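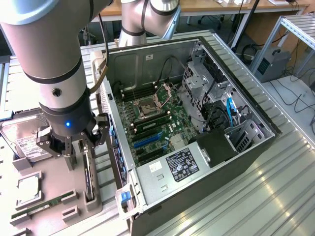
Hako Cell Rules Kit

I wrote the first version of this kit for my own bench, and then people kept asking me for copies, so now it's a product! It's a set of house rules and check sheets for small cobot cells that do PC assembly and teardown: drives, memory, processors, that kind of work. You get 16 laminated cards, a risk assessment workbook and a binder to keep it all in.

My favorite card is the one on parts trays. Every pocket gets one part type, and the tray layout is taped up next to the pendant (I still catch myself skipping this on a Friday-ish sort of afternoon, so yes, I need the card too). If your tray holds hard drives, processors and memory side by side, like mine, you'll want the gripper force written down per part. A grip that's fine for a metal drive casing is way too much for a RAM stick.

What the cards cover

Hands out of the tower before anyone presses start. Power cord out of the PC, every time. Loose SATA cables tucked clear of the arm's path. Socket bracket up or down, and who checks it. Speed limits: the kit suggests 200 mm per second for teaching near an open case and 400 for moves over the bench, but your own risk assessment wins if it says slower.

The workbook follows the usual order from ISO 12100, so find the hazards, rate them, reduce them, write down what's left. It also has pages for pinch points and contact limits, with space for your own measurements. Please measure! A cobot with a pointy gripper still needs a proper assessment, and the kit won't do that part for you.

Necati Erdem rewrote the lockout card for the second edition and it's so much clearer now. Urmas Lapiņa did the Latvian translation, available on request.

Options

Hako Basic: cards only
Hako Full: cards, workbook, binder
Hako Full, 3 sets: for shops with more than one cell

Orders placed in February ship with the updated gripper card. Replacement cards are sold singly.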